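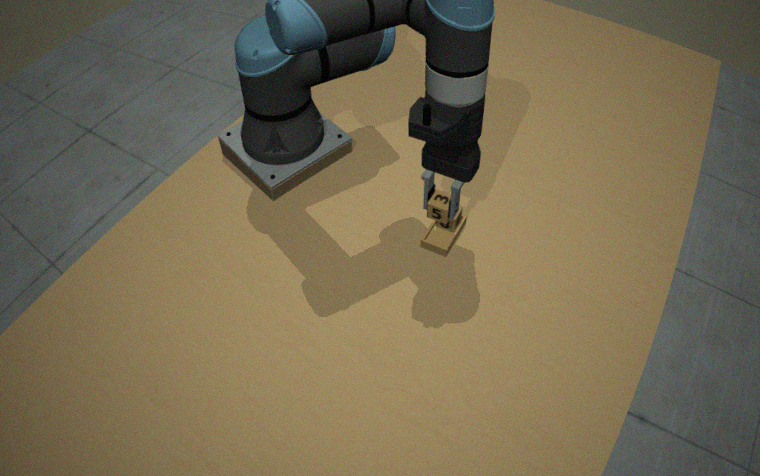

**Figure 4.** A numbered cube held between the fingers over the tray, from the Gemmont data.

### 4.4 What the demonstrations do and do not cover

The examples used to train Mathew were all gathered in Gemmont, our simulator, and the reader should be cautious about what a large set of simulated examples is worth. This section describes how they were gathered and where we think they are weak. We give more space to the weaknesses than is usual. In our view the results in the next section cannot be read without them.

The task is simple to state. The arm picks up a cube from the work surface, carries it to a small wooden tray and sets it down inside the rims. A further cube is then placed beside the first. The cubes carry printed numerals, and the instruction given to the learner names the cube to be moved. An episode ends when the placement is finished, or when the time limit runs out.

Two sources of examples were used. The first, which we call Clikusau, is a script that reads the exact position of the cube and the tray from the simulator and plans a path between them. The second is a set of 80 demonstrations driven by people, using a hand controller and a live view of the simulated room. These came from four operators, all of whom had used the controller before. The scripted set is far larger. It is also far cheaper, and we suspect that its low cost explains much of the enthusiasm for scripts of this kind in earlier work.

The script succeeds in 99 per cent of its attempts. This figure is easy to misread. It measures how well a planner does when it is told where everything is, and it says very little about whether the resulting examples are good to learn from. A learner that sees only camera views has to work out the position of the cube for itself. Clikusau never has to look, so it never moves in a way that would make looking easier. It does not pause over a doubtful grasp, or lift the gripper away to get a clearer view. When the fingers hide most of the cube from one camera, the script carries on in exactly the same way as when they hide none of it.

We first noticed this when reading through episodes in which Mathew had failed. Many of them contained a long and confident descent to a point slightly to one side of the cube, followed by a closing of the fingers on nothing. There was no second attempt. The learner had never been shown one, so it is hard to see where a second attempt would have come from. After the fingers closed it lifted, travelled to the tray and opened them again, completing every stage of the motion except the one that mattered.
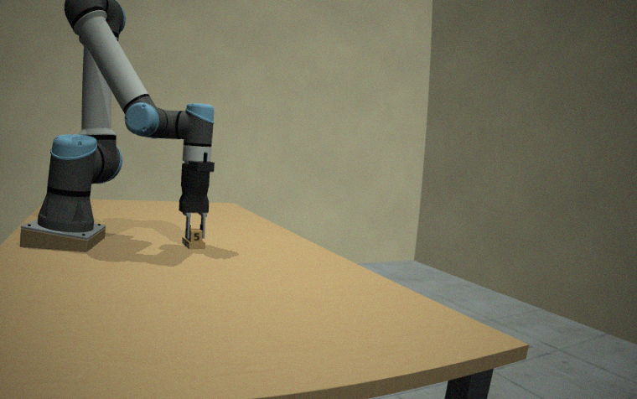 A common answer to this problem is to record more examples. We do not find it convincing here. Adding scripted episodes widens the range of starting positions, and that does help when the cube begins somewhere unfamiliar. It leaves the manner of the movement unchanged. The approach is still from directly above, the speed profile is still the same smooth curve, and the set still contains hardly any mistakes from which the arm recovers. We tried adding small random pushes to the arm during scripted episodes, so that the planner would have to correct its path. The corrections it produced were immediate and exact, since the planner knew at every step how far it had been pushed. A learner working from images cannot copy that, and it is not clear what it learns from watching it.

The operator demonstrations are different in kind. People slow down near the cube. They overshoot, come back, turn the wrist a little further than needed and turn it back again. Some of this is useful and some of it is plain noise caused by the controller, and we have no reliable way of telling the two apart. The operators also had their own habits. One lowered the gripper in short steps with a stop after each, which made those episodes easy to recognise from the joint readings alone. A model trained mainly on that operator's work began to stop in mid-air too, at heights where there was no reason to stop. We left these episodes in. Removing them would have made the set look tidier and would have hidden a problem that anyone gathering data from people is likely to meet.

There is a further difficulty with the way episodes are accepted. In common with most published sets of this type, ours keeps only those attempts that pass an automatic check at the end. For our task the check asks whether the named cube lies inside the tray and whether the fingers have let go. It does not ask how the cube got there. A cube that has been dropped from too high and has happened to settle inside the rims will pass. So will one that has been dragged over the rim, a motion the simulator allows with very little resistance and which we would not want repeated on a real tray. We added a limit on the height of release after the first round of collection, but nothing was done about dragging, and an unknown share of the accepted episodes contains some of it.

The second placement deserves a separate comment. Once one cube is on the tray, the free space is smaller and the fingers have to come down close to something they must not touch. We had expected this stage to be the hardest for the learner and the most valuable part of the set.

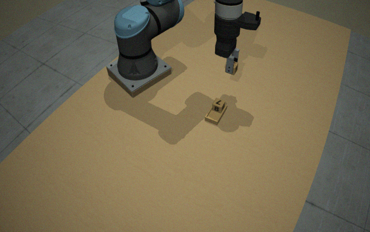

In practice the scripted episodes make it look easy. Clikusau chooses the placement with the most clearance, and on an otherwise empty tray it leaves the first cube near one end so that the second always has room. A person working without a plan does not do this with the same regularity. Several of the operator episodes begin their second stage with the first cube close to the middle of the tray, and the operator then has to nudge it along or set the next one down at an angle. These are the episodes in which we would most like to know how Mathew behaves. They are also the ones of which we have the fewest, and any claim about crowded trays that rests on this set should be treated with suspicion, including our own.

We are similarly unsure about the value of the surroundings. The simulated room is plain: a tan work surface, a grey tiled floor and little else that might distract a camera. The light casts a soft shadow of the arm across the surface, and this shadow moves with the arm in a perfectly regular way. We raise it because of an awkward finding. When shadows were switched off at test time, with everything else held fixed, the learner became noticeably worse at judging its height above the surface. One reading is that it had learned to use the shadow as a depth cue, as a person might. The less flattering reading is that it had learned the shadow of one arm under one arrangement of lights, and would be lost under any other. Our tests cannot separate these two readings. We did not vary the lighting during collection, and with hindsight we should have.

The numerals raise a related doubt. They were printed on the cubes so that instructions could refer to them, and it is tempting to say that Mathew reads them. We would resist saying so. In many episodes the named cube was the only one within easy reach, and a learner that ignored the instruction entirely and went to the nearest cube would have scored well. When we tested with the instruction left blank, the drop in success was smaller than we had hoped. A fair test needs several cubes at equal distances, with the named one chosen at random and its numbered faces turned in different directions. Only a small part of the current set meets that description.

None of this means that simulated examples are useless. They allowed us to find faults in the controller, to settle on camera positions and to throw away two early versions of the learner without wearing out any hardware. Our complaint is with the step that tends to follow, in which success inside the simulator is reported as though it were progress on the task itself. The contact model in Gemmont is forgiving. Its cubes have clean faces and identical weight, and its fingers close at precisely the rate they are told to. The physical rig at Closau has none of these properties, and preliminary trials there, which were too few to report as a result, did not encourage us to assume that the simulated scores would carry over.

For the experiments that follow we therefore made three choices. The operator episodes were kept apart from the scripted ones, and every model was trained with and without them. Scores for the first and second placements are given separately, since a combined score hides the failures on the second. Finally, failed attempts were stored along with the accepted ones, though they were not used for training. Readers who want to check our view of the height and dragging errors can do so from the stored episodes, which include the joint readings and the full set of camera views. The dragging errors are easiest to find in the vertical position of the cube, which stays almost flat until it meets the rim.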